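Re: [sanby-knitters] Folding heavy cables for storage

On 18 June, a list member wrote:
> I have finished the big cable jumper and want to put it away until
> August. Should I hang it or fold it? It took 10 balls and weighs a ton.

Fold it, please, and well done for getting to the end of it! I hung my first Cetholm cardigan on a good padded hanger, feeling very pleased with myself, and by the autumn it would have fitted me and the postman together.

What I do now is lay the thing face down on the bed, bring the sleeves in across the back, and fold the body up in halves or thirds – whichever suits your drawer – so the cables finish on top, where nothing is pressing on them. Don't try to get it flat. A thick cable wants to be a thick bundle, and if you lean on it you'll only be steaming the creases out later. 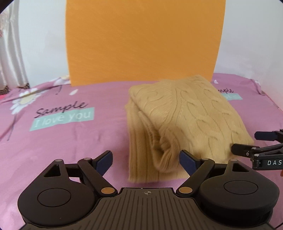
My beige one folded up on the bed, cables uppermost (daisy sheet also mine).

I leave the cuffs to curl as they please, having fought with ribbing for years and lost. Then it goes in a cotton bag, never plastic, with a bit of cedar from the market at Sanby, and I refold it about once a month along different lines if I remember, which I mostly don't.

Was yours the Sekau pattern, by the way? I've had my eye on it since the winter and would love to hear how you got on with the yoke.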